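Two families, one test result

Sandro Ruggiero was 40 when a doctor in Arriaga told him he carried a gene for a blood disorder. He felt fine and had always felt fine. The test was offered after his son, then 6, was sent home from school tired and pale for the third time in a month.

The boy had received one changed copy of the gene from each parent. Neither parent was ill. With one working copy, the body usually makes enough healthy hemoglobin, and the person may never learn there is anything to find.

Aurel Neagu lives 20 miles away in Jostska. His daughter has the same condition, but her case was picked up shortly after birth by a heel-prick test. By the time she showed the first signs, her parents knew the hospital, the nurses and the parking lot.

Both children get regular transfusions at the Sestmont clinic. A visit takes most of a day. Blood is matched in the morning, the line goes in before lunch, and the drive home is in the dark in January. Extra iron builds up with each transfusion, so the children also take medicine to remove it.

Ruggiero keeps the appointment letters in a kitchen drawer. Neagu throws his away once the date is on the calendar. They met in the waiting room and now share rides when the road through Undier is bad.

Ruggiero's sister was tested last spring. She is a carrier too, and her husband has booked his own test. 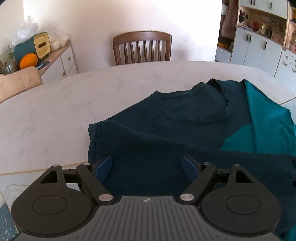
If both parents are carriers, will all of their children have the disease?

Each pregnancy carries a one in four chance of it. There is a two in four chance that the child will be a carrier, and a one in four chance that the child will inherit neither changed copy.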